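4.2 Kitchen tasks with the Kakix hand-held kit

We bought the Kakix kit in August, at the same price any other lab would pay, and gave it to five operators who had never used a hand-held gripper for recording. Dennis Parsons ran the first sessions and Nadège Fleury took over once the task list was fixed. The kit arrives with the gripper, a mount for the camera, spare pads and the Ulton software, which lines up the video with the opening of the fingers. Setup took our slowest operator 70 minutes, and most of that went into calibration. We had set aside a full day!

The task list had three groups: plates and bowls, long tools such as spoons and spatulas, and what we came to call open tools, where the part nearest the fingers is made of wire or mesh. Each operator worked at a table of their own choosing, with their own dishes, and was asked to keep going until the task felt boring. In total we kept 1600 demonstrations. Another 300 were dropped, almost all of them for lost tracking during fast turns of the wrist.

Plates were easy, and long tools only a little harder. The open tools are where the kit really surprised us. We had expected the block-shaped pads to be too bulky for wire, and Karim Ait Brahim had already drawn up a thinner pair to print in the lab. We never printed them. Operators soon found that they could bring one pad up against the wires first, feel the contact through the handle, and only then close the other side. Sveva Serra noticed this habit while labeling and added a separate tag for one-sided contact, which later proved very useful in training — the policy needs to see that moment, and a plain open or closed label hides it.
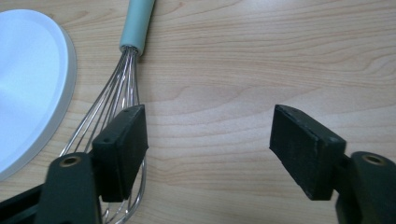
Figure 4. One-sided contact on an open tool. The left pad rests against the wires of a balloon whisk beside a white plate; the right pad is still clear of it.

The same tag also made it easier to compare operators. Two of them always led with the left finger, whatever the tool, while the others changed sides depending on where the handle pointed. We kept both styles in the training set and would do so again.

We do have complaints. The pads pick up scuffs, and the manual says nothing on when to change them. The Ulton export also writes finger opening and contact tags to separate files, so Loïc Lemaire wrote a short script to merge them, available with our code. Neither problem cost us much time, and we are already using the kit for the drawer and cabinet tasks described in Section 4.3.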